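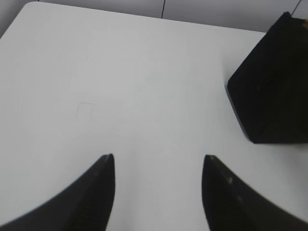

Wrist camera view, bench 2: open gripper, white table, black block at right.

Open Day FAQ – Jevex Automation Lab, Wosterthorpe

When are demonstrations run?
Every half hour in September, from 10 am. Each session takes 16 minutes.

How many visitors can stand at a bench?
Six. Larger groups are split at the Geddes Street entrance.

Can I operate the arm?
Yes, if you are 16 or over and have signed the visitor form. Speed is limited for all visitor sessions.

Is the wrist view shown live?
Yes – on the monitor in Room 218. The colour balance is fixed.

Can I film?
Phones are fine. Tripods stay behind the yellow line.

Who do I contact about school bookings?
Heather Morrison, at the front desk.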